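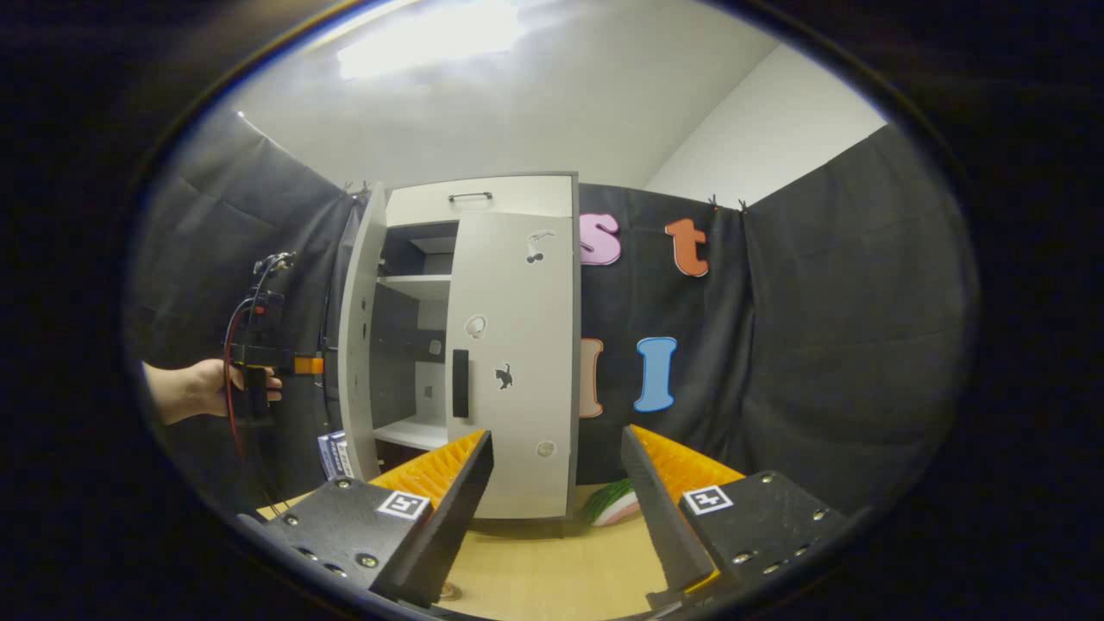 Frequently Asked Questions
Submitting and licensing films with Zallo

Zallo is a small distributor of independent documentaries and short fiction. We place films with festivals, schools, public libraries and a few streaming services. The answers on this page cover most of what filmmakers and programmers write to us about.

For filmmakers

What kinds of films do you take on?
Documentaries of any length and fiction under 40 minutes. We don't handle feature-length fiction, music videos or branded content. Animation is fine in either category.

Does my film need to be finished?
Picture should be locked. We will look at a cut with temporary sound or ungraded color, but please say so when you submit. We don't invest in production and can't give notes on early cuts.

How do I submit?
Fill in the submission form and include a streaming link with a password that won't expire for at least three months. Don't send files or drives. One film per form. If you have a series, send the first two episodes.

Is there a fee?
No.

How long before I hear back?
Usually eight weeks. The spring window closes at the end of March and the fall window at the end of August, and replies are slower right after each one. Last year we received 1,232 submissions and took on 28, so a no from us is the usual answer and often has to do with what is already in the catalog. We do reply to everyone.

Can I resubmit a film you turned down?
Only if it has been substantially recut. A new title or a new grade doesn't count.

Do you need exclusive rights?
For educational and library licensing, yes, for a term of four years. For festivals we can work either way. Broadcast rights stay with you unless we agree otherwise in writing.

What do you keep from a sale?
Our commission is 30 percent on educational and library sales and 25 percent on everything else. Festival screening fees are split the same way, but prize money is all yours. Subtitling and file preparation are charged at cost and taken out of the first payments, never billed up front.

When do I get paid?
Twice a year, in January and July. If your balance is under $50 it rolls over to the next statement.

What do I have to deliver?
A ProRes master, a textless version if you have one, separate stereo and 5.1 mixes, a dialogue list with timecode, three stills and signed music clearances. The music clearances hold up more films than anything else. If a song was cleared for festivals only, we can't license the film to schools until that is fixed or the song is replaced.

For schools, libraries and programmers

How large is the catalog?
There are 1,607 titles at present. This includes the older Zemik collection, which we took over when that label closed. Some Zemik films are only available in standard definition, and the catalog entry says so.

What does a license cost?
A single public screening is $185 for any film under an hour. Longer films and multi-year campus licenses are quoted individually - write to us with the size of your audience or enrollment.

Do I need a license if admission is free?
Yes. Any showing outside a private home needs one, with or without tickets.

Can I preview a film first?
Teachers, librarians and festival staff can ask for a preview login. It works for ten days and can be renewed once.

Are captions included?
English captions come with every title added in the last six years. For older films, check the entry or ask. If you need captions for a course, tell us at least a month ahead and we will try to have them made.

Who do I contact about films from Tahiri or Jovero?
We represent Tahiri for schools and libraries only, so festival requests should go to them directly. Jovero's shorts are no longer with us. Licenses already issued for those shorts stay valid until the date on your invoice.

Can I cancel a booking?
Yes, with a full refund up to 14 days before the screening. After that we can move the date once, but not refund it.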